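Home | Guides | Workplace | Floor Care | Archive | Search

Changing Liners in Office Pedal Bins

This guide covers pedal bins in shared seating areas with carpet tile. It was written for the second-floor lounge at Grernance, which has 2260 square feet of carpet and 12 bins, and applies to similar rooms.

Before you start

Use a liner 2 inches wider than the bin opening on each side. A liner that is too small splits at the rim when the pedal is pressed. Unow and Boson liners both fit the bins used here. Keep one roll at the supply closet and none in the bins themselves.

Check the position of each bin before opening it. The lid needs clearance at the back, and the pedal must face the open floor. Chair legs should not touch the pedal.

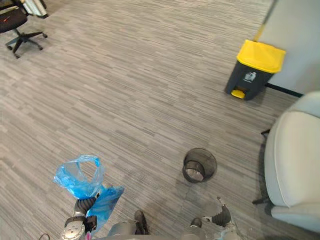 Yellow-lid pedal bin near the wall, with an armchair to the right and a small wastebasket on the carpet tile.

Removing the old liner

1. Hold the pedal down with one foot and lift the lid fully.
2. Free the liner from the rim, working from the back corners to the front.
3. Gather the top and tie it while the bag is still inside the bin.
4. Lift straight up. If the bag sticks, let air in along one side.
5. Wipe the rim and the underside of the lid. Let both dry.

Do not set a full bag down on carpet tile. Liquid collects at the seams and reaches the backing. If a bag leaks, blot the tile within 60 seconds and lift it to check underneath.

Opening the new liner

Thin plastic film clings to itself. Pinch the two layers at the open end and slide them against each other until they part. Pull the opening wide, then shake once to fill the bag with air. 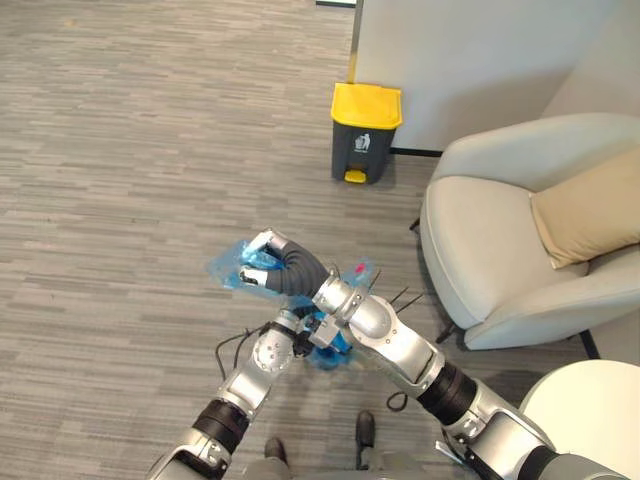
Posted by the Zheng Facilities Desk | 26 July 2021

Blue translucent film is easier to check for holes than black. Hold it up to a light before fitting.

Lower the bag into the bin, press it to the bottom, and fold the top edge over the rim. Leave slack at the corners. Press the pedal twice and confirm that the lid closes flat. Small open wastebaskets take the shorter liner, folded over in the same way.

Repeat for the remaining bins and record the date on the closet sheet.

3 comments | 14 shares

Contact | © 2021 Zheng Facilities Desk | Back to top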